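Murnance Issues Revised Fastener and Finish Standard for Adjustable Hand Weights

Updated requirements cover thread fit, coating adhesion and plate bore tolerance; Ehlers and Steta to adopt in October

DOSTENBERG – Murnance, a maker of hand weights and small strength equipment, today released the second edition of its in-house standard for adjustable dumbbells. The standard sets limits for the fit between bar, collar and plate and applies to all spin-lock products shipped from the Dostenberg plant. It replaces the first edition in full.

The revision follows a review of 925 warranty returns. In most cases the returned part was a collar that had worked loose in use. Coating loss on plates was the second most common cause, followed by thread damage at the bar end.

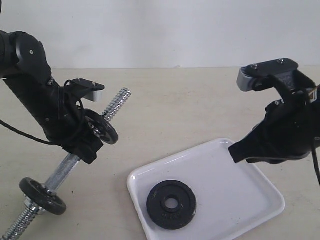
Dumbbell, tray and weight plate on a tabletop.

Scope

The second edition covers bars with threaded ends, the collars supplied with them, and round cast plates sold for use on those bars. Fixed dumbbells, kettlebells and full-length barbells are outside the scope. Plates with a rubber or vinyl cover are handled in a separate annex, which is unchanged.

Thread and Collar Fit

Collars must now hold position through 47 test cycles without retightening. A cycle consists of a lift, a controlled lowering and a side load applied to the outer plate. The first edition called for 25 cycles and did not include the side load.

Thread depth is measured at 3 points along each threaded end. A bar is rejected if any reading falls outside the limit, even where the average is acceptable. Chrome build-up at the root of the thread counts toward the reading, so bars must be checked after plating. Threaded ends are to be wiped clean before gauging.

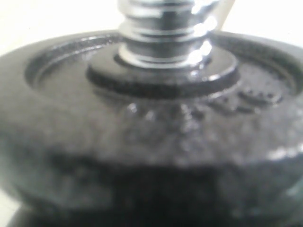 Plate Finish

Painted plates are tested for adhesion on the face and on the rim. Surface texture from casting is permitted on both. Loose scale, sharp flash and bare metal are not. The center hole must be gauged after painting, as paint in the hole was found to keep some plates from seating flat against the next.

Plates are matched in pairs by weight before packing. The permitted difference within a pair has been cut, and pairs that fall outside it are returned to stock for matching with other plates from the same casting run.

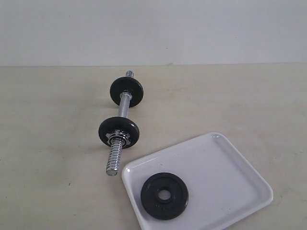

Packing requirements have also changed. Bars and plates must be separated by a divider in the carton, and collars must be bagged. Each carton will carry a printed sheet showing how to fit the collars and how often to check them for tightness.

Availability

Ehlers, which supplies castings to Murnance, and Steta, which plates the bars, will begin work to the second edition in October. Stock made under the first edition will continue to be sold until it runs out and remains covered by the existing warranty. Spare collars made to the new limits will fit bars already in use.

Copies of the standard are available to dealers on request from the Murnance technical office in Dostenberg.

About Murnance

Murnance makes adjustable dumbbells, plates and storage racks for home and school use. The company is based in Dostenberg.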